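How to test whether a machine can fold your shirts yet

Shops and laundries ask us this more than any other chore question. The short answer is that some arms can fold a T-shirt on a good day, and few can do it all morning. The steps below will show you which kind you are looking at before you sign for one. We used the same steps at Brasville when we looked at the Lobo arm.

1. Set the table. Use a plain work surface that contrasts with the cloth, with room on all sides for the arm to swing. Leave the lights as they will be during a working day.

2. Check the fingers. Cloth slides out of hard, slick fingers, so most people add tape and a soft tip. Look for loose flaps of tape and worn tips before you start, and again when you finish.

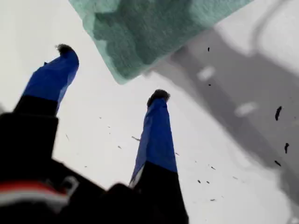
3. Pick your shirts. Take 12 from the real pile, in mixed sizes and fabrics. Do not iron them. A vendor will often bring one shirt that the arm has folded many times before – put it aside.

4. Start with a flat shirt. Let the arm make 2 full folds with no help. Write down the time for each and mark where it grabbed. A short sleeve is a fair test, as the hem tends to turn under and the fingers may take one layer when they need both. 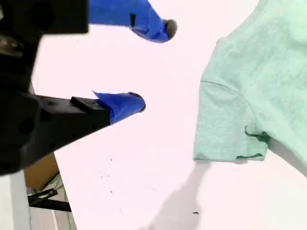

Hernen wrote in after trying this step: our arm did fine on flat shirts and then lost every one we dropped in a heap. Should the heap be a separate score?

Yes, keep it separate. Flat folding and picking from a heap are two different jobs, and many arms are sold on the first one only.

5. Now drop each shirt in a heap and run the test again. Stop any try that goes past 14 minutes and count it as a miss.

6. Work out the cost. The Gultlow add-on for cloth was quoted to us at $3290, without setup. Divide the full price by the shirts you fold in a year, and include the pay of the person who has to stand by and fix misses.

If the arm passes step 4 but fails step 5, plan on someone laying out the shirts by hand. Run the whole test again after any change to the tape, tips or software.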